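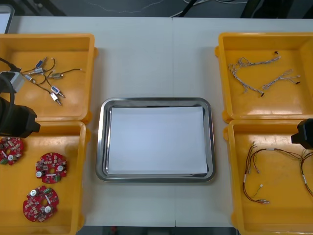
Csenge Bárány will fight Lourenço Meireles's star pupil in January after all, and anyone who has followed the flyweight division through its long, stop-and-start year will be glad to hear it. The Folley promotion confirmed on its website that Bárány will headline its first card of the new season at the Rathjen Arena against Ines Skondari, with the first bout set for 6 p.m. and the main event expected a little before 10.

Bárány (9-2) was supposed to meet Skondari back in the fall, but a broken bone in her left hand, picked up in sparring, put a stop to that, and for a while it looked as if the matchup would slip away for good. She has been back in full training for over 9 weeks now, and she sounded as cheerful as we've ever heard her when she spoke to local reporters after practice.

"I missed getting punched, if you can believe it," she said, laughing. "My mother does not believe it."

Skondari, who trains under Meireles at the Elier gym, is unbeaten and has finished most of her fights on the ground. Meireles is a patient sort of coach (he spent years teaching kids' judo before he ever worked a corner) and he was full of kind words for the other side. He called Bárány the best striker his fighter has faced, and said the camp has brought in two left-handed kickboxers to get her ready for those long, awkward angles.

The fight will be three rounds at 125 pounds, and the winner should be next in line for the title. The rest of the card is still being put together, though a lightweight bout and a women's strawweight fight are close to being signed.

Tickets go on sale at the arena box office next week, with 380 floor seats held back for members of the local clubs, a nice touch that Folley has kept up since its earliest shows. Doors open at 5 p.m.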